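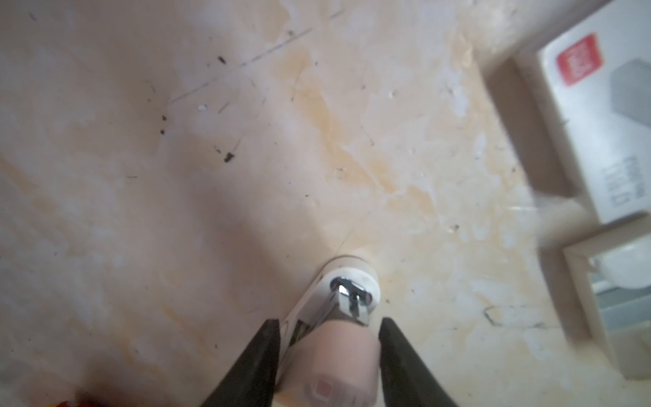
Fig. 1. Orange and tan staining, dark specks and fine crossed scratches on a pale surface.

Tritcombe Adult Learning
Surfaces and Storage in Small Spaces
Handout 4: Worn floors and busy walls
Course tutor: Farhad Sharifi

Read before class and bring your floor sketch from last time.

1. What a stained surface can tell you

Less than most home advice columns say. The usual claim is that orange marks mean rust, tan marks mean tea or wood tannin, and gray marks mean rubber. Those are guesses. They may be good ones in your own kitchen, where you remember the leaking can, but a color by itself doesn't name a cause. I would like you to get out of the habit of writing "rust stain" in your notes. Write "orange stain, wide, runs diagonally" and leave the cause column blank until you have tested something.

The same caution goes for pale patches. In Fig. 1 there are lighter areas where the finish looks rubbed or chipped. Rubbed and chipped are different problems. A rubbed finish can sometimes be evened out. A chip has an edge, and you can usually find it with a fingernail. A photograph won't settle it, so go and touch the floor.

Dark specks come last. Wipe first, then count them as damage if they are still there. Last January half the class listed crumbs as burn marks.

Test order for your own floor:
Dry cloth.
Damp cloth, plain water.
Mild dish soap, left for 12 minutes.
Stop and look again in daylight before trying anything stronger.

I have been asked several times about Emola paste. I tried it on two offcuts. One came up paler all over, stain and background alike, and the other didn't change. If your aim is an even color you may be happy with that. I wasn't, and I don't recommend it on a floor you can't replace.

2. Perforated panels, rails and baskets

The sales pitch for a perforated wall is that things leave the floor and go up on the wall. Sometimes they do. Žydrūnas Navickas, who taught this course before me, asked former students to send in a form on how they used their wall storage, and 148 came back. The most common remark was some version of "we hung a few things the first week." A self-selected set of forms is weak evidence, but I've seen nothing stronger on the other side.

Three fittings come up again and again in student plans: the perforated panel itself, a rail with fixed hooks, and a wire-mesh basket high on a side wall. Look at each one as a question about the objects you own. A hook suits something with a loop, a handle or a hole. A soft toy has none of these unless you sew one on, so it ends up on the floor or in the basket, and if the basket is above the child's reach, it's the floor.
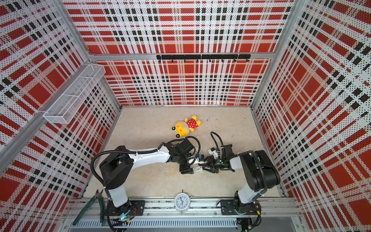

Pattern is the other thing people forget. A bold tartan in red, black and white hides dirt and it also hides small tools. Black hooks against black stripes are harder to find than black hooks on plain white. Catalogs like the Uibo one show patterned panels with three large, bright items on them, and of course those stand out. Hang up a dozen small dark ones and then see how long it takes you to find the right one.

A plain pale floor works the other way. It shows every scuff, and anything red or yellow left lying on it is easy to spot. I count that in its favor, though students who do the mopping tend to disagree with me.

A note on measuring. The Namano rail is sold as 1000 mm. The one I bought measured 1036 mm with its end caps on, and it didn't fit the alcove I had measured for it. Check overall length, with caps and brackets, before you drill.

3. Exercise, due 18th June

Pick one wall and the floor below it. List what is on the floor at the end of an ordinary day, before tidying. Beside each item write "hook," "basket," or "neither," and be strict about it. If a hook would need an added loop, the answer is "neither" until the loop exists.

Then describe one mark on the floor in two lines, with no cause given. We'll swap papers and see whether someone else can find the mark from your words.

Bring a tape measure and a white cotton cloth. Skip the cleaning products, please, as the classroom has poor ventilation.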